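Eltthorpe Footpaths and Hedgerows: second progress report to the Nair Fund

September 17, 2021 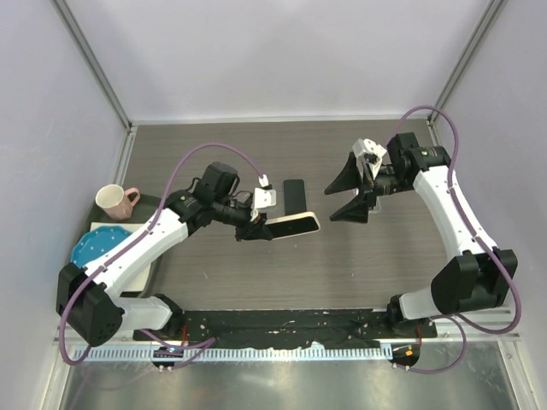

Where we've got to

Short version: hedge side is going well, the paths are slower than planned, money is fine apart from the stone (see below). Sorry for the brevity in places, we're out on the bank again first thing Monday and I wanted this in before the deadline.

Since the last report:

Gorkside bank cleared of bramble end to end. Took four sessions, we had said two.
Old wire pulled out from the bottom hedge. More of it than anyone expected, three separate runs, one grown right into the hawthorn and left where it is.
126 metres of path surfaced between the ford and the lower stile. Target by now was the full stretch to the top gate, so we are behind.
Two kissing gates in. Third is delivered but not hung, post hole filled with water twice.
Planting list agreed and whips ordered for delivery in the dormant season.

Paths

The wet corner below Gorkside is the whole problem really. Surveyed it dry, and by July it was ankle deep after one weekend of rain. The drain marked on the old estate plan isn't where the plan says. We dug for it in two places and found clay both times. Third try hit a broken pipe a good way uphill of the line, which explains the water but means the ditch has to be re-cut before any stone goes down. No point surfacing over it.

Plan now is:

1. Re-cut ditch by hand from the broken pipe to the beck. Landowner has said yes, in writing, copy with the last lot of papers.
2. Membrane and stone through the corner.
3. Finish up to the top gate, hang gate three.

If the ground stays soft we stop after 1 and come back in spring. Would rather tell you now than in the next report.

The surfaced length is holding up. Some scour at the ford end where the slope is steepest, so we've put in two cross drains, which weren't in the original drawings. Pushchairs can now get from the lane to the lower stile, which was one of the outcomes you asked us to keep an eye on. Wheelchairs, no, not yet, the gradient by the ford is still too much and we need advice on wether a handrail and a level rest would do or if the line has to move.

Hedges

Happier news. 73 metres laid last season and nearly all of it has come back thick from the base. A few pleachers died, mostly at the shaded end under the ash. We'll gap up there with holly and hazel.

The unlaid part is worse than it looked from the lane. Long gappy bits, elder where there should be thorn. Elder comes out, whips go in, guards on everything because of the rabbits. Cutting stopped on 1 March and won't restart until the nests are finished with, so nothing to report on laying over the summer, only weeding and mulch. Mulch ran out, second load came from the sawmill at no charge.

Breeding birds: yellowhammer singing from the laid section right through the season, linnets in the gorse, whitethroat heard most mornings. Full sheet to follow, it is still in pencil.

People

102 people have come to at least one session so far, against a target for the whole project of 62. Most come once or twice. Core group is much smaller and that's the bit to watch, as the skilled work falls on the same hands. Two of them have now done the first aid course and one the brushcutter ticket. Would like to put another two through brushcutter before winter if the training line allows.

School visits restarted. Two classes, both for pond dipping at the beck, one rained off halfway and finished in the barn.

Money

Underspent on tools, as we were lent a good part of what we'd budgeted for. Underspent on travel. Overspent on stone: Skarnik put delivery up twice since the quote and won't hold the price past the end of the quarter. We rang two other quarries, both dearer once haulage went on.

Request: can we move the tools underspend across to stone? Doesn't change the total. If yes we can order straight away and get this quarter's price. A one line email would do.

Spreadsheet attached, receipts scanned in date order. The gate invoice shows three gates, that is correct, the third is in the barn.

Risks, updated

Weather. Same as before, bigger.
Ash dieback. Five trees on the path line showing it now. Survey booked. May need felling money that isnt in this budget, will come back to you seperately.
Stone price. Above.
Dogs and ground nesters on the top field. Signs went up, some taken down again, put back higher.

Next three months

Ditch, then stone if it's dry enough. Elder out. First laying day once the leaf is off. Whips heeled in on arrival, planted as soon as we can get people on the bank. Bird sheet typed up. Access advice for the ford slope.

Next report due at the end of the quarter. Site visit any time, wellies needed past the lower stile.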